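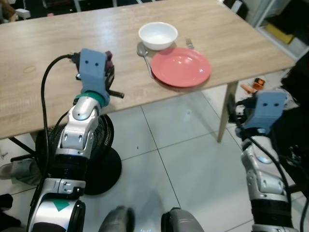

Left wrist cable, dual-arm table cell

Posted in October by rerotley_tech

Cable on the left arm loops wide at the housing. I want it shorter before it snags. Clip spacing?

kermani4: Leave the loop. Tight cable fails at the wrist. Ours lasted 2,667 cycles clipped short.

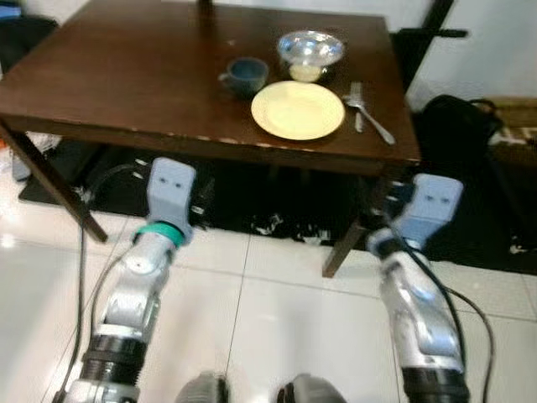
Clip below the teal ring only, then jog the wrist through full travel.

skundgate: Disagree. Two clips, and recheck after five shifts.

Last updated 4:00 p.m.

Contact Zatska Forum | Back to top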